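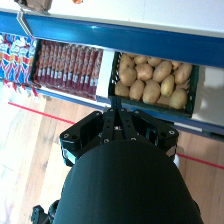
Shop group minutes, August 16, 2020

Present: Randa Sfeir, Georges Bataineh, Troels Þorgeirsson, me (Karim Dabbas, typing with one hand and eating with the other). Brunello Leone sent his apologies and a very long email, which I have read out in full and won't copy in!

Last minutes agreed. Georges wants it put down that he did bring the key back.

Shelves. We spent most of the evening on the blue ones. Randa would like the potatoes to stay in their crate next to the sausage tray, Troels would much prefer them down by the door where people with heavy bags can get at them (he has a point, my mum says the same). We voted, 2 for each, so the potatoes stay put until October and then we argue again. I quite like the blue, by the way, it's cheerful, but Georges finds it too shiny and asked about repainting. No money for that.

Orders. Sisimport can do the tinned tomatoes again, 200 tins, invoice 2043. Randa to ring them. Fornach have put the bread up and we grumbled and said yes.

Price labels. Still a muddle. I said I'd redo the lot on card, in big writing this time, and Troels offered me his good pens.

AOB: Georges has 19 jam jars in his hall and would love them gone. Please, somebody.

Next meeting at Randa's, bring a chair.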